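Evaluation diary, Jaltdale site
May, second entry

The morning began at 8:30 with a review of the Prultus trial agreement. The kit remains on loan to this office until the end of the month, after which we must either confirm the purchase or return all parts in their original cases. The supplier, Chuensuk, has asked for written comments before that date. It was agreed that this diary will serve as the basis for them.

The Prultus is offered as a complete tabletop sorting kit: arm, gripper, wrist camera, fixed camera, controller and a software license for 3 seats. The printed manual runs to 137 pages. It is clear on assembly and less clear on calibration. Section headings in the software do not match those in the manual, and this cost us most of the first morning. A corrected version has been requested. Chuensuk replied before noon that one is in preparation but gave no date.

The exercise under review is the basic one from the supplier's own course, in which small toy objects are to be placed in a basket. We have kept to it so that our remarks can be compared with those from the Grondurness site, where the same kit was on trial in the spring. Grondurness recorded 369 attempts over its full loan period. We do not expect to reach that figure and have not been asked to.

Two settings were changed today. The approach speed was lowered by one step, and the gripper force was returned to the factory value. Both changes are entered in the log under the operator's initials. The views from both cameras are saved with each attempt, and the storage used is well within what was quoted to us. 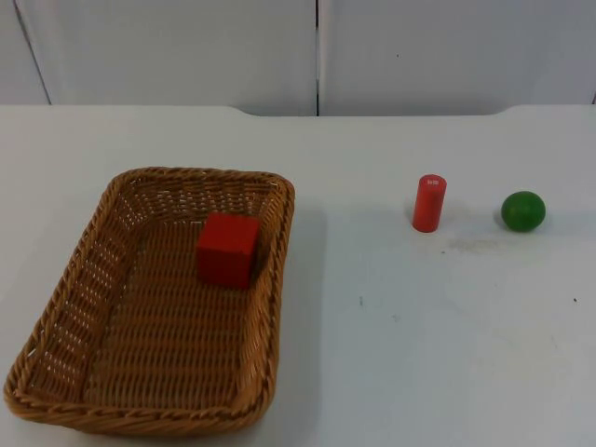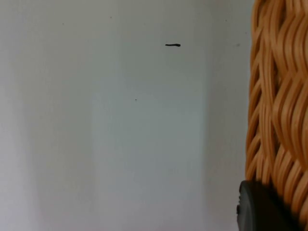

The question of price was raised again after lunch. The kit itself falls within the equipment budget. The yearly service plan does not, and it is difficult to judge its value on the strength of a short loan. The plan covers replacement finger pads, remote support and software updates. Chuensuk has been asked to quote for the updates alone. Should that prove impossible, our recommendation is likely to be a purchase without the plan for the first year, with a review to follow.

Training was also discussed. Two members of staff have now completed the introductory course, and both consider it suitable for new operators with no background in the subject. They would prefer a shorter chapter on safety stops, placed at the beginning. At present it comes after the first practical session, and this office regards that order as unacceptable. The point will be made in writing.

Items carried over: the corrected manual, the revised quotation, and the spare power lead, still missing from the second case. Power to the controller was shut off at 4:45 and the log was signed. Calibration of the wrist camera is to be repeated tomorrow before any further attempts are recorded.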